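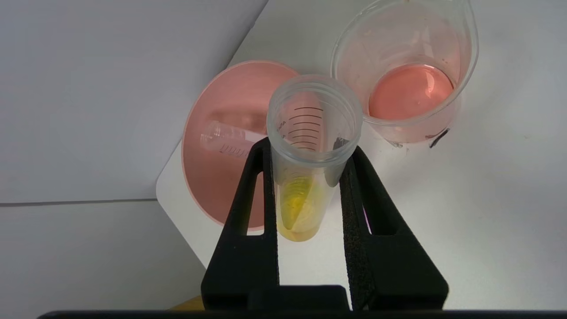

## 5. Setting up the bench for tube and beaker samples

Read this section before you open any sample. It covers conical centrifuge tubes with screw threads and open glass beakers. For capped vials, go to Section 6.

### 5.1 What you need

- Graduated centrifuge tubes, with caps
- One glass beaker for each working liquid
- A tube rack
- Plutley absorbent bench sheet
- Labels and a solvent-proof pen
- Gloves and safety glasses

### 5.2 Preparing the bench

1. Wipe the bench with a damp cloth and let it dry.
2. Lay one bench sheet with the plastic side down.
3. Put the beaker at the back of the work area. Keep the tubes in front of it so that you do not reach over an open beaker.
4. Set tube caps down with the inside facing up. Do not stack them.
5. Label each tube below the threads. Do not cover the graduation lines.

> **Note:** Printed graduations are good enough for dividing a sample. For anything you will report, use a pipette.

### 5.3 Filling a tube

1. Hold the tube upright with the mouth up.
2. Add the sample slowly down the inside wall.
3. Stop and read the level with your eye even with the surface. Read at the bottom of the curve.
4. If the liquid is all in the conical part, use the lowest marks only. These marks are not evenly spaced on every tube, so do not estimate past the last one.
5. Write the volume on the sample sheet before you cap the tube.
6. Cap the tube and turn it until it is finger tight.

**Caution:** Do not lay an open tube on its side if there is any liquid in it. Only empty, unused tubes may be left lying down.

**Caution:** Frosted plastic can hide hairline cracks. Hold each tube up to the light before filling. Throw away any tube with a line that you can feel with a fingernail.

### 5.4 Before spinning

1. Sort the filled tubes into pairs of equal weight.
2. Load each pair in opposite positions in the Wornex rotor.
3. Close the lid and check that it locks.
4. Set the speed to 3000 rpm and the timer to 4 minutes.
5. Wait for the rotor to stop fully before you open the lid.

> **Note:** If you have an odd number of tubes, make up a balance tube with water. Mark it BALANCE on the cap.

### 5.5 Colored samples

Color is not a label. Dyes fade in strong light and two yellow samples can look the same after dilution. Keep colored liquids out of direct sun and go by the written label.

Rinse beakers three times between colors. If a tint stays on the glass, soak the beaker overnight in detergent, then rinse again.

For replacement rack inserts, order part 1243.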